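Where the cables go

The back room at Budar smells of cardboard and warm dust. There are shelves on three walls, a bench under the window, and more tubs than the shelves can hold. Most of the tubs have cables in them.

Oksana Sirko runs the stores side of the repair shop. She started as a bookkeeper and moved into the back room when the previous storeperson left. What she found there, she says, was one big crate.

"It came up to my hip," she says. "Power cords, printer cables, chargers, the lot. If a customer needed a lead you put your arm in and pulled, and you got six of them."

She emptied it over the following fortnight, an hour or so each afternoon once the counter went quiet. When she had finished there were 115 cables fit to keep. The rest went to the metal recycler at Nazarenko Street.

I asked how she decided what stayed.

"Look at the ends first. If the plug's bent or the jacket's split near the plug, out. Then run it through your fingers the whole way along. You feel a kink before you see it. Then it goes on the tester, and if it passes it gets tied."

Tying is the part she is particular about. She folds a cable back and forth in lengths a bit longer than her hand, then puts one tie around the middle. She doesn't wind cables around her elbow, and she asks the others at the shop not to either.

"It twists them. You undo it a year later and it's still got the shape of your elbow in it. Fold it loosely and it comes out flat."

The ties are cut from a roll of hook-and-loop tape. She tried rubber bands, which went brittle in summer, and the wire twists that come with new gear, which she thinks are too sharp. Zip ties are banned from the room. One of the technicians once went through a cord with the side cutters while trying to get a zip tie off it, and the cord had belonged to a customer.

Each type gets its own tub, with the name on a strip of masking tape. Two tubs are kept for things she can't place. One holds adaptors. The other has proprietary leads, including several for a label printer made by Lalteo that the shop hasn't seen come through the door in years.

"I should throw them out," she says. "I know I should. But the week I do, someone will walk in with one under their arm."

Black cables are the worst to sort. Against a dark bench they run together, and a short one can sit inside the tangle of a long one without being noticed. She likes a pale surface for the job and a coloured tub to put things in. 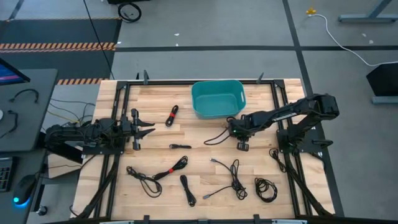 Words: Zatevine local pages
Filed under: Workshops, Storage

A red tie around a folded black cable is easy to spot on light timber, even with loose ones lying beside it. Sirko would start with those that are already bundled, get them into the tub, and leave the knotted ones for last.

"Do the easy ones and you've got room to move. If you go for the knot first you end up dragging everything else into it."

For a knot, she finds an end and follows it back, opening the middle up with her fingers as she goes. Pulling is no good. She gives it until the kettle boils, then puts it down and comes back later.

Her advice for a drawer at home is to tip the whole thing out on a table and have the ties cut before you start. Put aside anything you can't match to a device, write the month on a bag, and look at it again the next year. Her own bag at home says May. She hasn't opened it.

The shop takes clean, undamaged cables at the counter on Thursday afternoons. Please tie them first.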